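3.2 Collecting the demonstrations

We gathered all our examples for Vikska by hand, so to speak, with one of us driving the arms while the other called out the next step (and fetched the coffee!). A session covers the processor and memory part of the job on an opened desktop computer. We saved 2,982 runs in all, and I threw out 141 of them before training, mostly ones where the driver had changed their mind halfway through.
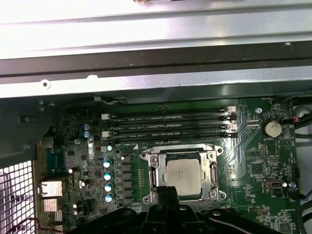
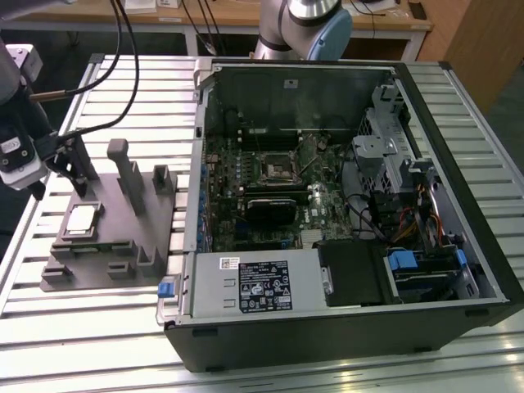
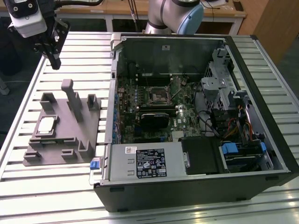
Figure 7. Desktop computer work during collection, from the wrist camera (top) and from fixed cameras (middle and bottom).

I'd first planned to stop at some 2,000 runs, but the early policy kept getting fussy near the socket, so we went back in August and recorded more. Each run keeps every camera stream plus the joint readings, all stamped by the same clock. We didn't trim the pauses – the Minow baseline does, and I wanted to see what the model would make of them. Section 4 has those numbers.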